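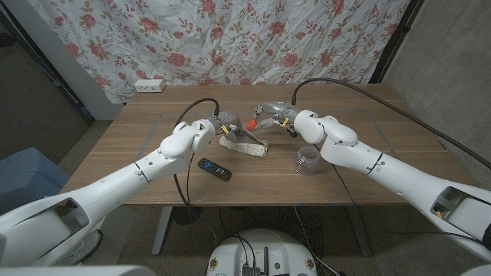 Section 3: Setting Up Your First Tabletop Task

Welcome to the fun part! By now your Landska two-arm system is unpacked, powered and through its self-check, and this section takes you from a bare tabletop to a first working pick. You do not need special props for it. A crumpled cloth for one gripper and a small orange object for the other make a great first pairing, with a clear plastic cup and a remote control left on the table to give the arms something to work around. Soft things and hard things ask very different things of a gripper, and it is a real pleasure to see how much the Landska can do with both once the work area is laid out properly.

Before you begin

You will need:

- the Landska base with both arms attached (Section 1)
- the Drarkaline control software, installed and licensed (Section 2)
- a flat table that does not rock
- masking tape or painter's tape
- a few light household objects

Set aside an afternoon if this is your first time. Later setups go much faster, and most people find they can re-tape and re-teach a table before their coffee is finished.

CAUTION: Keep hands, hair and loose sleeves out of the work area whenever the arms are enabled. The red stop button on the handset must be within your reach at all times. Do not hand it to a helper who is standing on the other side of the table.

3.1 Place the base and the table

1. Roll the base up to the long side of the table and lock the casters.

2. Raise or lower the base until both elbows clear the table edge with the arms in the Ready pose. If an elbow brushes the edge, back the base off a little and try again.

3. Check the cables. Each arm has a cable that runs to the top of its gripper, and it needs enough slack to form an easy loop. Move each arm by hand through its full reach (arms disabled, brakes released) and watch the loop as you go. It should never pull tight.

4. Gather any cable on the floor into a loose coil behind the table legs and away from the casters.

Note: Don't use zip ties on the gripper cables. A loop that looks untidy at rest is often just right when the arm is stretched all the way out.

3.2 Mark the work area

1. In Drarkaline, open Setup > Table and choose Show Reach. The arms will move slowly to each corner of the area they can both reach, pausing at every corner.

2. Mark each corner with a small piece of tape, then join the corners to make a rectangle.

3. Press Confirm. The software now treats the tape line as the limit for all taught tasks.

Tape close to the color of your table works perfectly well. The line is there for you -- the arms go by the saved corners, so a scuffed or peeling strip won't upset them. If you move the table even slightly, though, run Show Reach again.

4. Wipe down the tabletop. Crumbs and grit are harmless to the grippers but can end up pressed into the finger pads, and the pads hold best when clean.

3.3 Hang a backdrop (optional)

Any fabric will do, plain or patterned. We used to tell customers to stick to plain gray, and we were happy to drop that rule with the October release. Patterned cloth is now handled so well that we encourage you to try some! Fix the top edge firmly and let the fabric fall to the back of the table. Creases are fine. Keep the cloth away from power outlets and outside the swing of both forearms.

3.4 Teach a two-arm pick

1. Put the soft item near the center of the work area and the small object to the right of it.

2. Choose Teach > New Task and give the task a name you will recognize next week.

3. Select Left Arm. Guide the gripper down over the cloth until the fingers touch the fabric, then press Close. Start with grip level 2. Cloth needs less force than most people expect, and a hard squeeze tends to push it out of the fingers.

4. Press Save Point.

5. Select Right Arm and guide it to the small object. Close at grip level 3, lift it clear of the table and press Save Point.

6. Press Replay at Slow. Keep a hand near the stop button and watch the space between the two grippers. If they come closer than you like, drag either point outward on the screen and replay.

7. When the slow replay looks good, step up to Normal.

Cloth never lands the same way twice, so expect a missed grasp now and then in the first few replays. Add two or three extra grasp points on different folds and the task becomes far more forgiving. This is where the system really shines, and it is worth playing with.

CAUTION: Never use open containers of liquid as practice objects. Use empty cups only.

3.5 Fit the Mutinis hand (accessory)

The Mutinis five-finger hand is sold separately and goes on in place of a standard gripper. Skip ahead to 3.6 if you don't have one.

1. Disable the arms and switch off power at the base. Wait for the wrist ring to go dark.

2. Turn the gripper collar counterclockwise and pull straight off.

3. Line up the arrow on the hand with the arrow on the wrist, push until it clicks, and turn the collar back.

4. Restore power and choose Tools > Detect. Drarkaline will load the hand profile by itself. 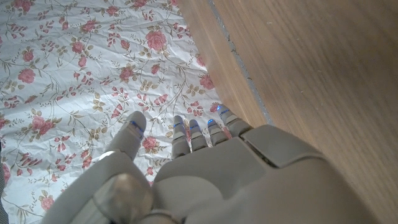
Each time the hand is connected, run the digit check before you teach anything with it. Open Tools > Mutinis > Check and bring the hand over a clear patch of table or cloth. You want a blue light near the tip of every digit, thumb included, and all five should be glowing before you go on. With the fingers held out straight and nearly side by side, they are easy to read at a glance from behind the wrist -- a lovely bit of design on a hand this busy. A digit that stays unlit has not reported in. Power down, reseat the hand and run the check again.

Note: Keep the wrist high enough during the check that the fingertips hover above any fabric. A fingertip that catches in a fold can throw off the zero position.

3.6 Routine care

Wipe the finger pads with a dry cloth at the end of each day. The pads on the standard grippers are rated for 3000 grasps; Drarkaline keeps the tally and will remind you when a fresh set is due. Replacement pads can be ordered from any Lawal service center, and swapping them takes one small hex key from the kit.

To finish a session, choose Park. Both arms fold in over the base, and the power can be switched off once they have stopped moving.

Continue to Section 4 for longer tasks and handing objects from arm to arm.

Section 3 last revised 3 March 2023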